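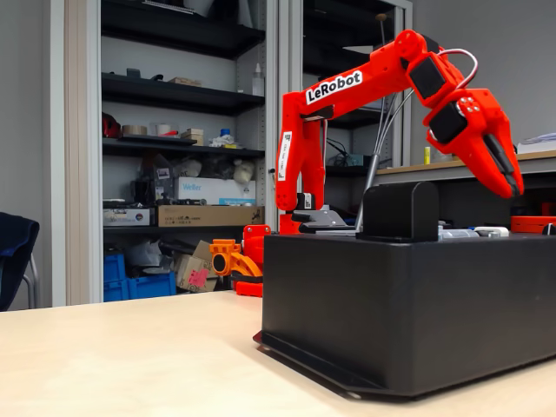
**How many demonstrations should I record before comparing two policies?**

Vustia's group used 136 per task, and that's a comfortable number if you have the patience for it. I'd train at half that first and see if the curve is still climbing. Keep the same test starts for both policies, please!

*Taras Vasylenko*

---

Depends on the task. We did fewer.

*Kravchuk*

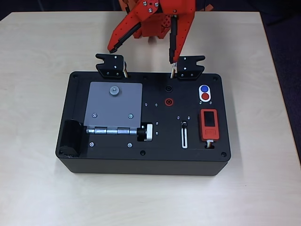 **And do I score a trial as pass or fail, or give partial credit?**

Report both if you can. I split each trial into 4 stages and write down the last one reached, then give the plain success rate next to it (reviewers do ask for it, and they're right to).

*Urszula Wilczyńska, Collden*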